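An afternoon at the Lakeck robot lab

I'd wanted to get into the Lakeck lab ever since Kartini Tjoa told me they were teaching arms to do kitchen chores, and in September I finally got my visit (plus a very strong coffee). Dorottya Farkas showed me in and we went straight to the food table.

They want 375 good runs of each chore before any training starts – they had 100 for this one. A run gets saved with every camera view and every joint position, and the bad ones are kept too, in their own folder. I asked if I could have a go and Dorottya laughed, so I took that as a no! 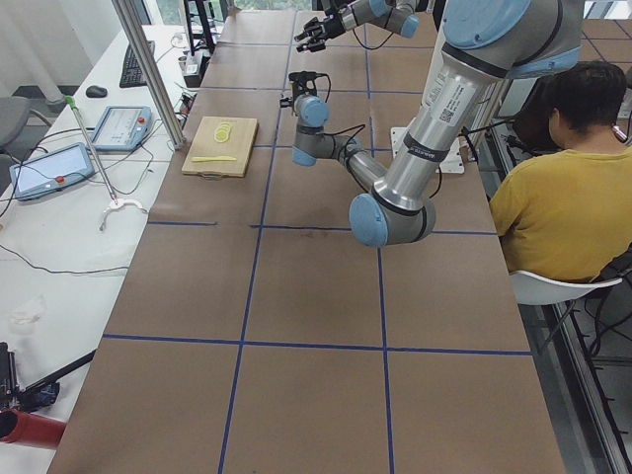
The cutting board table

I loved how homemade it all looked: brown kraft paper, blue tape marking off big squares, and then two serious arms leaning in over a yellow plastic knife. The slices on the board move to a new spot between runs, so the system doesn't learn just one layout. Oluwatosin Nwankwo goes through the recordings later and labels them, and he told me a slow day means 5 keepers.

I stayed an hour longer than planned and missed my bus back to Tultby.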